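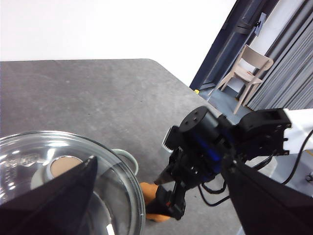

Session 7 of the module is the one where we get out of the lecture room, and these notes are for everybody, including those of you who couldn't get a seat on the coach to the Skeltis open day in August. The subject is two-arm working: how a pair of robot arms can share one small table without getting in each other's way. Most of you have only programmed a single arm so far, and the first surprise with two is how little room there is left. Look at how close the second arm's gripper is to the glass bowl while it holds the orange object just beside it, down near the table top, and then remember that the arm we are looking from has its own jaws open over the same patch. Each arm has to treat the other as a moving obstacle, and both have to treat the bowl as something that mustn't be knocked.

Our guide was Olga Núñez, who was very generous with her time and answered a great many questions, some of them twice. She told us that the team at Skeltis began with a strict rule that only one arm could be over the middle of the table at once. It was safe, but it was dreadfully slow, and they now use a planner called Plunex which shares out the space in smaller portions and lets an arm wait close by until its portion is free. Those of you who did the railway signalling exercise in the spring will feel quite at home with this – it is very nearly the same idea, and I'd encourage you to dig out your old notes.

A word on the views you get from the wrist. A camera there travels with the hand, so it sees the last few centimetres of a reach very well and everything else rather badly. The fingers are always in view too, and they hide part of what you would most like to see. Olga's advice was to plan the long movements from a fixed camera and hand over to the wrist camera for the close work. We shall come back to the handover in the Maldonado worksheet, question 4 onwards.

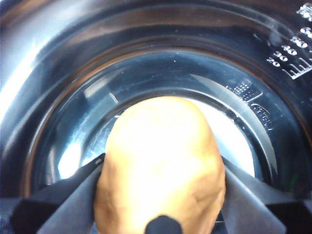 Gripping is the other half of the session, and I make no apology for spending a good while on it. Hard, flat fingers are lovely for blocks and boxes, where you know the shape beforehand, but they touch a rounded thing at only a point or two and it may well roll or slip. With a softer covering you get more contact for the same squeeze. The potato-like shape held over the clear plastic container makes the point nicely: the grey, fabric-like covering folds and creases against both sides of it, so the fingers follow the lumps a little. The container is worth your attention as well. Clear, curved walls are a nuisance for vision software, and those bright streaks of glare can easily be taken for edges. The raised scale is easy enough for you and me to read at 20, 30, 40 and 50, but pale marks on a see-through wall are much harder work for a program.

The Lodis log

Everyone will be given a copy of the Lodis log, which holds 1,884 grasp attempts in a plain spreadsheet. Please don't try to read it from top to bottom! Sort it by object first, then by finger type, and have a look at the rows marked "retry" before anything else. Column 11 is the closing force and has been left blank wherever the sensor dropped out, so take care when you work out your averages (a blank is not a nought, as several of last year's group discovered rather late in the evening).

To do before next time

Read the chapter on shared workspaces, skipping the proofs if you are short of time.
Sketch a table top with two arms and mark the parts that both can reach.
Pick one object from the log and write half a page on which fingers you would choose for it.
Bring your sketch along on paper, as we'll be swapping them round and drawing on each other's.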